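3.2 Opened retail cartons and their contents

The second group of items consists of retail cartons that had been opened by hand before they reached the sorting table. Previous work on household packaging usually treats the carton as a closed solid, with six faces and a known print layout. This is a fair assumption for a warehouse shelf, but it holds poorly in a home, where most cartons are opened once, used for a while and then put out for recycling in whatever state they are in. We therefore recorded the condition of the opening as a separate variable.

Items came from households in Duvthorpe and were collected over a single August. The full inventory contains 3974 items, of which cartons form the largest class. Each carton was assigned one of 4 opening grades. Grade 1 covers tuck flaps that were lifted and can be closed again. Grade 2 covers perforated strips removed along the printed line. Grade 3 covers tears that leave the perforation but stay on one panel. Grade 4 covers openings where the top was pulled off and the remaining flaps have ragged edges. Grading was done by eye at the table, before the carton was moved or flattened, and cartons that fell between two grades were given the higher one.

Loose containers were recorded together with the cartons when both lay on the table at the same time. We did not try to establish which bottle had come from which carton. The Honar protocol asks for such pairs to be linked by printed product name, but in our material the lettering was often too small or too worn to support a link, and forced matches would have added errors that are hard to trace later. Containers were instead described by body color, closure color and posture (upright or lying).

Surface marks on the table were noted but not cleaned between items within a session, in line with the procedure in the Wojcik set. Sessions were limited to 100 items, and the table was wiped at the end of each one. Marks smaller than 7 mm were pooled into a single category, "specks," whatever their color.

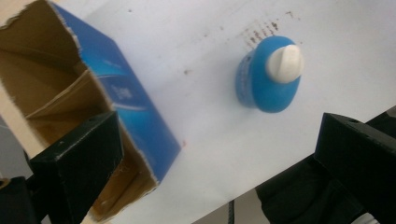 Figure 3. Carton with torn opening and a small capped bottle on the sorting table.

Color was a weak cue for separating cartons from containers, and the Nosona baseline, which relies on it heavily, should be read with this in mind. In Figure 3 both the printed face of the carton and the body of the bottle are blue, while the inside of the carton is plain brown corrugated board. The exposed inner surface is the more useful cue in such cases, and we give it a separate label, "interior," wherever it can be seen through the opening. Ragged flap edges are assigned to the interior label when the brown fiber is exposed and to the exterior label when the print reaches the edge. Folded panels inside a carton also receive the interior label, and their shadowed creases are not marked as separate parts.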